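Opinion / Design & Systems

Carry Weight Is a Pacing Tool and Should Be Tuned Like One

November
By Andor Bakos

Most role-playing games with an inventory limit inherit it. The number comes from an earlier game, or from a tabletop rulebook, and it gets adjusted late in production when testers complain. I want to argue that the limit belongs to the people who do encounter pacing, that it should be set early, and that the usual remedies (bigger bags, pack animals, a chest that can be opened from anywhere) mostly hide a tuning error.

Consider what a carry limit does in mechanical terms. It sets the maximum length of a trip away from a vendor or a storage point. If the average room yields a fixed weight of things worth keeping, the limit divided by that yield gives the number of rooms a player will clear before turning back. Designers who would never leave the distance between save points to chance will leave this figure to chance all the time.

Flarkstead is a useful case, as its item data sits in readable tables. The player starts with a limit of 72 units. The release version has 1319 item definitions, of which 716 have no use except sale. So more than half the list exists to be picked up, carried to a merchant and converted into coin. I have no objection to sale goods as such. The trouble is that their weights were assigned by what the objects would plausibly weigh, and their prices by a separate formula based on region level. The two columns were never compared. A pewter jug in the first region has a worse ratio of price to weight than a bundle of nails in the same room, and a player can only learn this by opening the menu and doing the division.

A player who does the division stops playing the dungeon and starts playing the spreadsheet. A player who doesn't will fill up on jugs, hit the limit in the third room, and walk back to Staltatport. The walk is long and the road has no respawning enemies. I timed several of these trips and found that nothing happened on any of them.

Máté Szénási, who worked on item tables at Kocsis before moving to tools, has defended the realistic approach. His position, as I understand it, is that weight should be legible from the object. A player who sees an anvil should know that it is heavy without a tooltip. I agree with that as far as ordering goes. An anvil should weigh more than a candle. It doesn't follow that the distance between them must match the real world, and most of the damage is done in the middle of the range, where a few units either way wouldn't be noticed by anyone and would change the length of a trip by a room or two.

Faramex took the other route and used slots. Every item occupies one slot, and small goods stack to 5. The result is cruder and works better. The player can see the remaining trip length at a glance, and the level team knew it as well when they placed the exits. Shortcuts back to town open at close to the point where a typical pack is full. I can't say whether this was planned from the start, but the placement is too regular to be luck.

The objection to slots is that they flatten everything. A feather and a shield cost the same to carry, and some players find this hard to accept. It is a fair complaint about fiction. As a complaint about pacing it has little force. The fiction can be repaired with item art, with a few oversized objects that take two slots, or by leaving the feathers out of the loot tables. 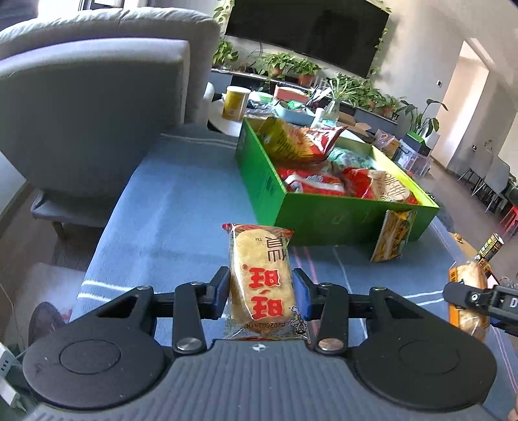
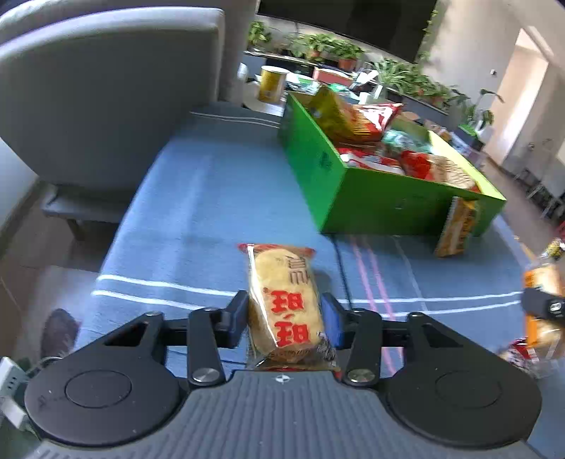
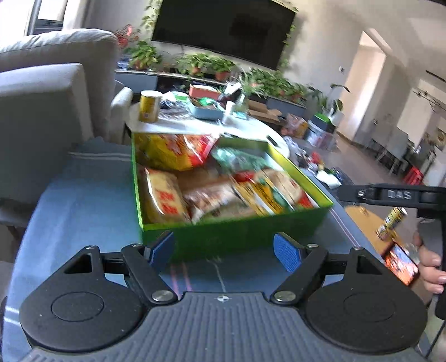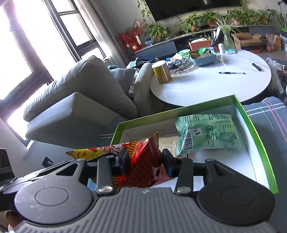
There is also the matter of upgrades. Both games sell larger packs, and in Flarkstead the first one arrives so early that the starting limit is hardly felt past the opening region. If the limit was right, the upgrade breaks it. If the limit was wrong, the upgrade is a patch that the player has to pay for. A larger pack makes sense when the next region has longer routes between vendors, and in that case it should be handed over at the border as part of the route design.

My preference would be for teams to fix the intended trip length first, in rooms, for each region. Yield per room comes next, then the limit. Item weights can be filled in afterward within those bounds, and the sale-only goods should get a price computed from weight with a narrow spread. It is one extra column in a table that already exists. The person who owns that column should sit in the level meetings, and should be allowed to say no when someone adds another jug.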